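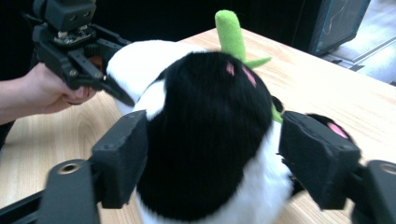
Page 14

4. Looking After the Hand-Held Grippers

We came into this project thinking most of our time would go to collecting demonstrations, and we were a little surprised by how much of it went to screws! The Costigan pair, as we call our two grippers, has thick black finger pads, and each pad is held by a small screw near its top edge. A pad that has worked itself slightly crooked still closes on a plush toy well enough – fur is very forgiving – so the soft objects turned out to be poor at warning us, and we found most of our trouble later, on the hard ones.

Our routine, which we settled on in January after a good deal of friendly arguing, goes like this. Before a session we wipe both pads with a dry cloth, snug the screws by hand, and open and close each gripper slowly while watching the linkages. Then we check that the camera module sits square on top. Every 300 grasps we stop and do it all again.

Lint deserves its own paragraph. Long-pile toys shed, and at grasp 155 the left gripper began to drag. We took the jaw off, brushed out the joint and put it back, and it ran happily through grasp 411.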